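Tarnunham Music Hall: pre-concert inspection, stage, band room and kitchenette
Event: Brilletti Quintet (saxes, flute, upright bass, piano, drums)
Date: 19/10/2018
Checked by: Siiri Rissanen
Countersigned: Rania Fakhoury

1. Stage power. 4 sockets tested, all OK. Pruson amp on its own extension, tag 1384. Retest due April.

2. Stage edge. White tape lifting by the bass player's spot. Replaced.

3. Cables. Rivas monitor lead crossed the side steps. Moved behind the curtain and taped down.

4. Kitchenette. Portable appliances to be on a flat surface, leads clear of the walkway. OK.
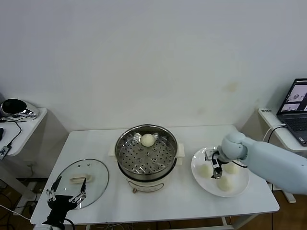
Steamer on the white table, lid off, one bun in the basket.

Comment: please switch off at the wall before the second set. Stain on the wall to be wiped or painted, not urgent.

5. Band room. Instrument stands clear of the door. Clarinet case was blocking the extinguisher, moved. Bass to stay in the far corner when not on stage.

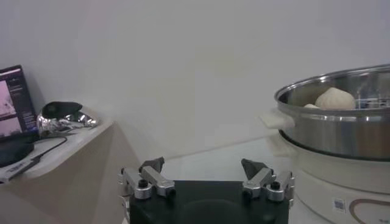 Extinguisher gauge in the green, pin in place. The sign over it is loose and needs a new screw.

6. Fire exits. Both open freely. Left-hand door sticks a little at the bottom. Rania to plane it.

7. Seating. 46 chairs out, centre aisle kept clear. Back row was almost touching the radiator, pulled forward.

8. Sound level. Limiter tested with the full band at soundcheck, no cut-out. Drums to stay behind the screen.

Outstanding: items 4 (wall), 5 (sign) and 6 (door).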